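How to Pack Books for Mailing or Moving

Books are heavy for their size and their corners dent easily. Most damage in transit comes from empty space in the box and from covers rubbing against each other. The method below works for a single book going in the mail and for a shelf or two going across town.

What you need

Small boxes, no bigger than a wine carton
Plain packing paper (newsprint leaves ink on light covers)
Two-inch packing tape
Stiff cardboard for cutting into pads
A soft cloth

Step 1. Clean and sort

Wipe each cover with a dry cloth. Dust left on a glossy cover works like sandpaper once the box starts to shake. Sort by height first, then by binding. Keep hardcovers with hardcovers. Set aside anything with a loose spine and wrap it on its own.

Step 2. Choose how each book will sit

Hardcovers travel well standing up, spine straight, the same way they sit on a shelf. Paperbacks should lie flat. Never pack a book with the spine facing up and the page edges down, as the weight of the pages pulls on the binding.
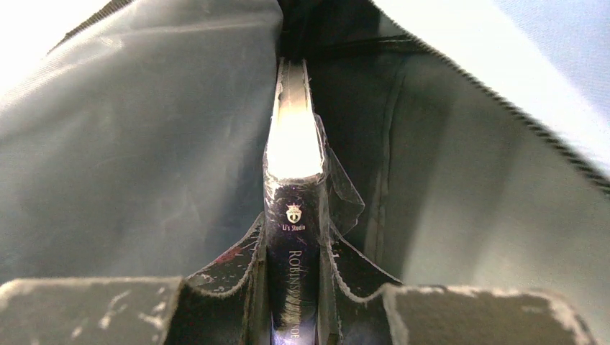
If you are only taking a few books, a lined cloth bag is fine for a car trip. Keep the bag upright and put a folded sweater at each end so nothing tips. For the mail, use a box.

Step 3. Wrap

Lay the book on a sheet of paper, fold the long sides over, then tuck in the ends. Tape paper to paper only. Put a cardboard pad on the front and back of anything you would hate to replace, and let the pads stick out a quarter inch past the corners.

Step 4. Fill the box

Crumple paper in the bottom, two inches deep. Pack the books snugly but leave enough room to slide a finger between them - if you have to force the last one in, take it out. Fill every gap with paper, then add a top layer. Close the flaps and shake the box gently. If you hear movement, open it and add more.

Step 5. Tape and label

Run tape along the center seam, top and bottom, and across both ends. Write the address on the box as well as on the label.

I packed 461 books this way for my move to Rovemton last June. Two had bumped corners, both from a box I had overfilled.

Géza Szénási
Updated 31 January 2025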